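Re: [flusis-owners] Valve check interval and cold start tick

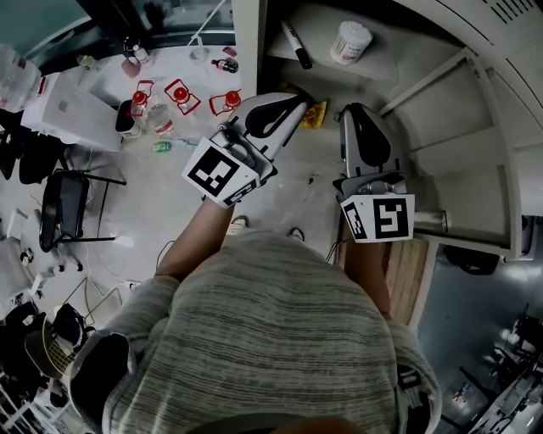
Yusri Rahman wrote:

> My Flusis has the dry tick on cold start that others have
> described. It goes away after a few minutes of riding. The
> dealer in Gashi says the valves are not due yet and told me to
> ride it. Intake side was last checked by the previous owner in
> March, but I have no numbers from him, only a line in the
> service book.
>
> Two questions. Is the tick a reason to pull the cover early?
> And can the check be done without dropping the radiator? The
> manual says to remove it, but I have seen posts that say
> otherwise.
>
> Also, my cam chain tensioner is the early type. Does that
> matter?

Taking the last one first. Yes, it matters. The early tensioner has a coarse ratchet and can sit between teeth with a little slack in the chain. On a cold engine with low oil pressure that gives a noise very close to a loose exhaust valve. The later part has a finer ratchet and fits the same two bolts. Use a new gasket. Do not reuse the old one even if it comes off in one piece.

To tell the two noises apart, put a long screwdriver or a mechanic's stethoscope on the tensioner body and then on the valve cover while the engine is cold. Chain noise is louder at the tensioner and tends to change when you blip the throttle and let it fall. Valve noise follows engine speed at half rate and stays even. If you can't tell, pull the cover and measure. Guessing by ear is how people end up buying parts twice.

On the early check: valves that tick are loose, and loose valves are not the ones that burn. The ones to worry about are tight, and tight valves are quiet. I would still measure in your case, for the simple reason that you have no baseline. A line in the service book doesn't tell you where in the range they were left.

On the radiator: it can stay on the bike. Remove the two upper mounts, loosen the lower one, and swing the whole thing forward with the hoses attached. Support it with a strap from the fork — do not let it hang on the lower hose. You lose some room at the front exhaust valve, so a bent feeler gauge helps. I use a cheap Zasham set with the angled blades.

Some notes from the last time I did mine:

Let the engine sit overnight. The clearances in the manual are for a cold engine, and a few hours in a warm garage is not enough.

Turn the crank with the plug out, and only in the normal direction. Backing it up can let the early tensioner skip.

Write down all the clearances before you take out a single shim. Then write down the shim sizes as they come out. The printing on used shims wears off, so measure them with a micrometer.

Mine are marked 271 on the exhaust side and one of them measured a step below that. The 316 marking some of you have asked about is a part code stamped on the cam holder and has nothing to do with shim size.

Cover bolts get 9 Nm, in a cross pattern, in two passes. The rubber washers take most of the load at first, so it will feel too loose. Leave it there. Fukemberg can supply the washers as a pack of 5 if yours are hard.

If you do measure, please post the figures along with the mileage. We have very few from bikes with the early tensioner.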